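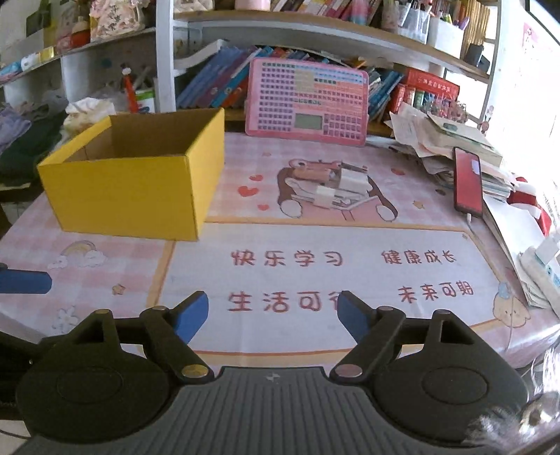

*The hand-held gripper open over a desk with a checked cloth and a yellow box.*

## Software notes: perception and grasp planning

Most of the work this November went into Pania, the part of our software that decides which bits of an image are things and which are only marks on a surface. Patterned cloths have been its weak point since spring. A printed heart or cartoon has a clean outline and strong colour, and the old version was happy to hand it to the planner as an object to be picked up.

The new version uses two checks. The first compares the outline with the depth estimate and drops anything that has no height above the table plane. The second follows the region across 15 consecutive frames as the gripper moves. Printed marks shift exactly as the table does, and a solid object shows a little more of one side or the other. A region must pass both checks before it gets a grasp score.

Open boxes needed a separate fix. Pania used to treat the top of a box as a flat lid, so Hodska, our planner, would try to close the fingers on thin air in the middle. Boxes without lids are now stored as walls and a floor, and Hodska is allowed to grip a single wall between the two fingers. It takes a bit longer to plan, but the limit of 200 milliseconds per plan still holds on the workshop machine.

We have also changed how the gripper's own parts are masked out. The fingers move in and out of view as they open and close, and a fixed mask either hid too much of the table or left blue finger tips in the object list. The mask is now worked out from the finger opening at each frame. If you have saved masks from an earlier release, delete them before you update, or the old ones will be loaded first.

The test set for all this has grown to 3072 labelled views, mainly of desks, shelves and kitchen tables. Labels were made in Aebischer, which now lets you mark a region as "printed" with one key. Please use that label for text panels as well as pictures. Several older batches have text marked as "other", and these will be sent back for a second pass.

Known problems:

- Phone screens are sometimes split into two regions when part of the display is much paler than the rest.
- Uneven stacks of paper are still treated as one solid block.
- Cables are found but have no grasp score, and Hodska plans around them with a margin of 35 millimetres.

The update is in the Utside shared repository under the perception branch. Calibration files do not need to be changed. Reports of missed objects are most useful with the full log attached, including the few seconds before the miss.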